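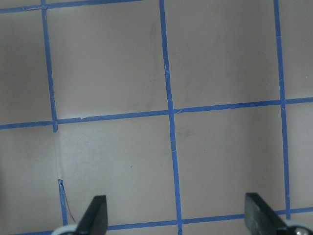 浅灰米色台面上的蓝色胶带网格。左侧一条竖线中间缺了一段,下方垂着一缕翘起的细条。

蓝胶带分格进了共享工作间,省事还是添事,得看由谁来撕

本报讯 在桌面上贴几道蓝色胶带,把一张大台子分成若干小格,各人各物各就各位,这套做法近来在共享工作间和社区手工教室里颇为流行。推广它的人称之为“零成本收纳”。Ondbridge共享工作间从十一月起把公用台面全部改成了胶带分格,并在门口贴出告示,称新办法能让“找工具的时间明显缩短”。

缩短了多少,告示上没有写。记者向工作间索要改动前后的对比记录,得到的答复是“大家都觉得好用”。这当然也算一种反馈,只是很难拿来跟别的办法作比较。

先说分格本身。美纹纸一类的遮蔽胶带,原本是刷墙时用来护边的,贴上去,刷完漆,撕下来,前后不过几天。把它当作长期标线,等于让它干一份本不归它干的活。配图中的网格便能看出些端倪:多数线条还算完整,中间那条竖线从上到下一直没断,上面只有几处细小的浅色斑点;左边那条就没有这么体面,中间一段蓝色不见了,留下一块发白的、略微透光的印子。靠上的一条横线,左端附近也有一小处像是撕破的痕迹。

那块白印究竟是残胶,还是胶带揭走后台面露出的本来颜色,单凭肉眼不好下结论。工作间的说法是“擦一擦就没了”。记者问用什么擦、擦过几次,对方没有给出具体答案。

线也不直。几条竖线都带着一点斜度,横线同样略歪。赞成者认为这无关紧要,格子是给人用的,又不是画图纸。这话有几分道理,放剪刀、放胶水,差一指宽没有人会计较。但Ondbridge的告示里还写着,分格可以“辅助对齐与裁切”。要拿一条手贴的斜线去对齐布料或者纸板,裁出来是什么样子,用过的人心里大概有数。

费用方面,“零成本”三个字也经不起细问。工作间提供的采购单显示,这一轮分格连同其后的补贴,胶带开支共计134元,供应方是Dunel。数目不大,分摊到每位会员头上几乎可以忽略。问题在于这笔钱并不是一次性的。按照工作间自己排的日程,全部台面每隔18天要重贴一遍,每次由2人负责,安排在星期四晚上闭馆以后。人工没有计入成本,因为做这件事的是轮值会员,不领报酬。

把轮值会员的时间算作零,是这类省钱方案里常见的算法。一位不愿具名的会员说,贴倒是快,费工夫的是撕。胶带贴得时间短,一整条能揭下来;时间一长,边缘发脆,往往扯到一半就断,剩下的要用指甲一点点抠。她轮过两回班,两回都抠到了关灯。

工作间方面承认重贴“有一定工作量”,但认为利大于弊,并提到一家名为Gruvard的收纳咨询机构曾向他们推荐过这一做法。记者查看了Gruvard发给会员单位的小册子,其中关于胶带分格的部分占一页半,配有示意图,列举了分格的好处,对多久更换、如何去胶、哪些台面不宜使用,则没有提及。小册子末页附有该机构上门规划服务的报价。

并非所有地方都买这个账。同城的Kwiatkowski木工教室早先也试过胶带,后来停了,改用带边的浅托盘,每人一只,用完端走,台面照旧是一整块。教室方面的理由很简单:台子隔三差五要换用途,今天分六格,明天要铺一整张板,胶带贴在那里,板子一推就卷边。托盘的毛病是占柜子,而且总有人忘记端回去,他们并不讳言。

其实胶带也不是一无是处。临时办一场活动,下午贴晚上撕,它比什么都方便;新布置的场地拿不准怎么分,先用胶带试几天,看清楚大家手往哪里伸、东西往哪里堆,再决定要不要做固定隔断,也是稳妥的办法。麻烦出在试着试着就成了常例,该撕的时候没有撕,该换的时候只在断口上再补一截。补得多了,新旧叠在一处,厚薄不匀,薄纸从上面滑过去都会挂住。

格子能不能管住人的手,又是另一个问题。记者在工作间待了一个晚上,八点以前,各格里的东西大体还在自己的位置上。八点以后人多起来,一卷牛皮纸横跨了三格,剪刀去了隔壁,一只水杯端端正正压在线上。没有人出声提醒,也看不出谁因此找不到东西。至于格子的主人是谁,台面上没有标注,告示里说以“先到先得”为准。照这个规矩,有线没线,差别恐怕有限。

还有一件事双方都没有谈到,就是台面由谁负责。共享工作间的桌子属于场地方,会员交的是使用费,押金条款里写有“台面污损照价赔偿”。分格是工作间统一安排的,胶带由工作间采购,撕的人却是会员。倘若日后留下去不掉的印子,或者表面随胶带起了皮,算在谁的账上,现行规定里找不到答案。记者就此询问工作间,对方表示“目前没有出现这种情况”,并称会在下一版会员须知里补充说明。下一版何时发布,暂无日期。

工作间另外透露,正在考虑给常用的几张台子换成颜色更浅、更窄的胶带,“看起来清爽一些”。是否延长更换间隔,是否在固定位置改用刻线或者垫板,尚未讨论。

本周四晚的重贴照常进行。轮值表上,2个名额目前只填了一个。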